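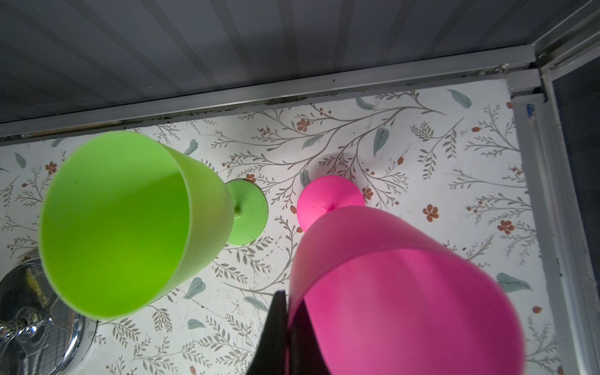
Several residents have written to ask whether the hall can still be booked for private functions while the kitchen is being refitted, and one remarked that the previous page "answered everything except the thing people ring up about". The answers have been revised accordingly. Current as of August 29, 2020.

Can I book Plakholm Hall during the kitchen works?
Yes. The main hall and the garden room remain open for hire. The kitchen itself is closed until further notice, and hirers should arrange for food to be prepared off site.

How far ahead must I apply?
Applications should reach the bookings office at least 3 weeks before the function. Applications for long weekends are considered in the order received.

Is a bond payable?
A bond of $562 applies to all evening functions. It is refunded to the account from which it was paid once the hall has been inspected. Daytime meetings do not attract a bond.

May alcohol be served?
Alcohol may be served to invited guests at a private function. If it is to be sold, or included in a ticket price, the hirer must obtain the appropriate licence and lodge a copy with the application. Hirers remain responsible for ensuring that no person under 18 is served.

Is glassware permitted outdoors?
No. Only plastic drinkware may be used on the lawn and the verandah. Glass is permitted inside the main hall.
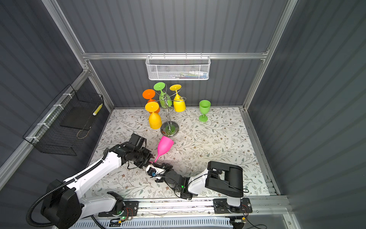 Pink plastic wine glass and chrome drying rack.

Are tables and linen included?
Trestle tables and chairs are included in the hire fee. Linen is not. Hirers may bring their own or engage Derninum Party Hire, whose deliveries are accepted at the Malinowski Street entrance only. Tape, pins and staples must not be used on the tables.

When must the hall be vacated?
Music must cease at 11 pm and the building must be vacated by midnight. Packing up takes most groups about 2 hours, and this time forms part of the booking.
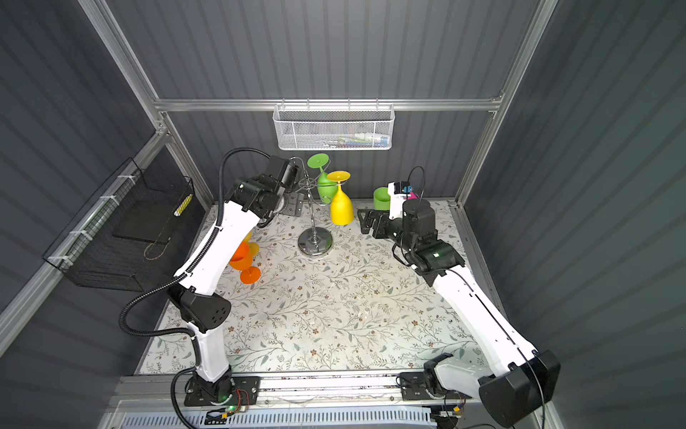

Hirers who expect to need longer should book the following morning as well, at the daytime rate. Items left behind are held at the bookings office for 4 weeks and then disposed of.

What if I need to cancel?
Cancellations must be made in writing. The bond is refunded in full in every case. The hire fee is refunded if the hall can be re-let for the same date.

Where do I park?
Parking is available behind the hall, with overflow parking on Drultberg Road. The driveway must be kept clear for emergency vehicles at all times.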